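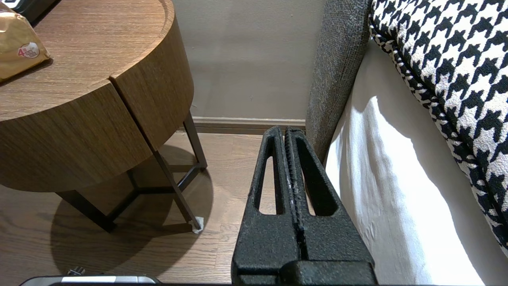 Round side table, wood-grain finish

Jun 17, 2024

We're back from Uruvau and I already want to go again! We'd booked the little house on the Goicoechea estate back in February, on a grey evening with the heating on, and it was even lovelier than I'd hoped. Two bedrooms, a shady terrace, and a kitchen with a proper big table where we ate far too much cheese. The beach is 340 steps down through the pines (my son counted, twice) and the water was so clear we stayed in until our fingers wrinkled.

Bikes are 18 euros a day from Hasar in the village. Take the coast track early, before the heat, and stop for peaches at the stall by the bridge. We're looking at September dates now.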